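Apr 18, 2020

I finally did the food container drawer. If you've been reading since March you'll remember I promised to do it the first week we were all home, and then I baked instead, and then I alphabetized the spices, and then I baked again. The drawer just sat there, catching on something every time I pulled it open.

So yesterday I took the whole thing out and emptied it onto the floor. I counted (of course I counted, I have the time!) and there were 52 pieces in there. Lids mostly. Lids for things I haven't owned since the old apartment, and one very nice Trikum lid that fits nothing in this house. I tried it on every bowl we have, and on a flower pot, and then I put it in the giveaway box and felt a little sad about it.

My rule was simple enough. A container had to have its own lid, and the lid had to go on without me leaning on it with my elbow. I also let go of anything that had turned that cloudy tomato color. I know people swear by baking soda paste, and I did try it on one, left it for 30 minutes and scrubbed like mad, but it was still orange and so were my fingers.

The ones I kept are mostly the long rectangular kind. I used to be a round container person – soup, you know – but the rectangles line up so much better in the fridge, and a long one will take a whole bunch of celery if you trim the top. The Sellow set my aunt gave us has held up beautifully, and I'd like to apologize to her for keeping it at the back for so many years because I thought it was too good for leftovers.

Lids now stand up on their edges in an old Zekwood letter rack at the side of the drawer, biggest at the back. Containers nest next to them, with the long ones along the bottom. I can open the drawer with one hand! I have opened it several times today for no reason at all, just to hear it slide.

I did end up with a few spares that were perfectly good, and I've been using them all over the house. One has seed packets in it, and another has all the batteries. The plain yellowish ones are my favorites for this kind of thing, the semi-clear sort with rounded corners, as you can more or less tell what's inside without taking the lid off, and they wipe clean in a second. Next up is the cabinet with the baking pans, and I'm already a bit scared of it. 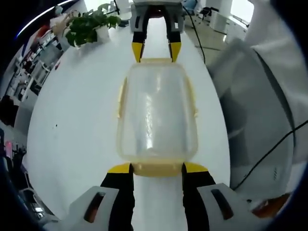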